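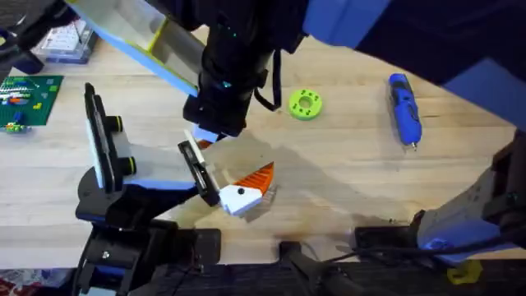
Two small arms or one better one for a bench, what would you buy?

Posted by plasticdust in Workshop Equipment

We do short runs of printed parts, mostly mixed colors, some with a rough edge that has to be cleaned up with a rotary tool. I want one arm holding the part while the other brings the next piece over. Trunlow quoted us for 2 light arms with parallel grippers and says the pair would handle 40 parts an hour "out of the box." Their sales page has a video of it and every part in the video is the same cube. Ours are not cubes. Has anyone budgeted for this and had the number hold up? I haven't signed anything.

endmill_annie
Endstead customer here, not Trunlow, but the quotes look alike. The arms were the part of the bill that behaved. What grew was everything else: finger pads, brackets, a better power supply, cable ties and sleeves, a heavier table because ours shook. I'd set aside the price of one more arm for all that, and I mean in the first year.

Ask them to run your ugliest part, the one with ridges or a fan shape, and not a sample they picked. Mail it to them. If they won't do 100 picks in a row with someone watching, the hourly rate is a wish. Ours did fine on flat-sided blocks and dropped curved stuff until we printed new fingers, then reprinted them. Also get the price of a replacement gripper in writing. Rieger wouldn't give me one over the phone, so I stopped calling.

One arm or two? If the part can sit in a $300 vise, buy the vise and one arm. Two arms handing things to each other is twice the setup and I never saw twice the work come out.

benchrat
just get two, you'll want the second one eventually

jotamance_user
Depends on your payload. We have Jotamance arms and they're OK. Check how long the cables are before you decide where the base goes, ours drooped over the work area and we had to move everything in May. I don't believe anybody's parts per hour, including ours. Would not put a rotary tool in the gripper on a light arm, the buzz gets into the joints. Clamp the tool down and move the part.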